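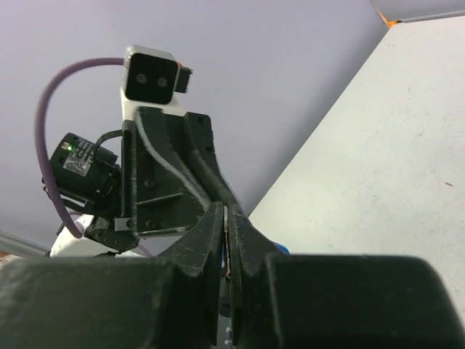 Selma Nikolovski writes to say that toothpaste took the scuffs off her bread bin and most of the shine with them, and could we please stop recommending it. We could. We will. The July page has been corrected, and Selma has our sympathy and a dull bread bin.

Scuffs, scratches and other people's elbows

First find out whether you have a scuff or a scratch. Run a fingernail across the mark. If the nail doesn't catch, something has rubbed off on your surface and can be persuaded to leave. If it does catch, your surface has gone somewhere else, and no amount of bicarb will bring it home.

For scuffs, start with a damp cloth and a drop of washing-up liquid. I know. You wanted something with vinegar in it. Try the boring thing first, leave it for 30 seconds and wipe with the grain if there is one.

Pale tops

Pale worktops show everything, and were chosen by somebody who had seen them in a showroom. Tea rings come up with a paste of bicarbonate of soda and water, laid on thickly and left alone while you do something else. Rinse twice. Turmeric is another matter – put the board by the window and let daylight have a go at it over a week or so.

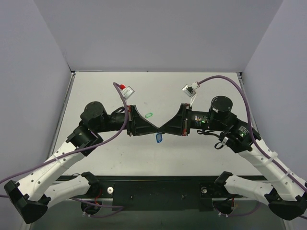
Pale grey top, white arms and a purple cable.

Keep flexes off the top while you clean. A flex dragged through wet paste draws a neat line that you will then spend the evening removing.

Black and matt

Matt black was going to be so practical. It shows dust by breakfast and anything you rub hard goes shiny, so you end up with a polished patch that looks worse than the mark did. Use a soft, dry paintbrush for dust, working it into the corners and around screw heads. Cream cleaners are out. So are the green scourers, however nicely you promise to use them.

Babar Zaidi of Bovcombe swears by a smear of furniture wax on black plastic, buffed off at once. I tried it on the stand of an old Dirketti mixer. It looked splendid until the flour came out.

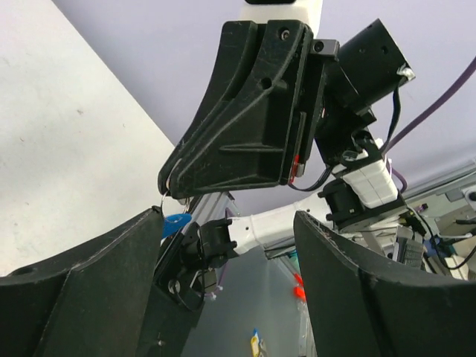 White scuffs and fine scratches on matt black.

Chipped edges

A chip on a painted edge wants a light rub with fine paper and two thin coats of paint, put on with a cocktail stick. Leave 40 minutes between coats, or whatever the tin says if the tin disagrees. Thick blobs never level out. I have a shelf in the hall that proves it, and visitors hang their keys on it.

Next month: drawers that stick, and the drawer in Ellwood that has been stuck for as long as I've had the house.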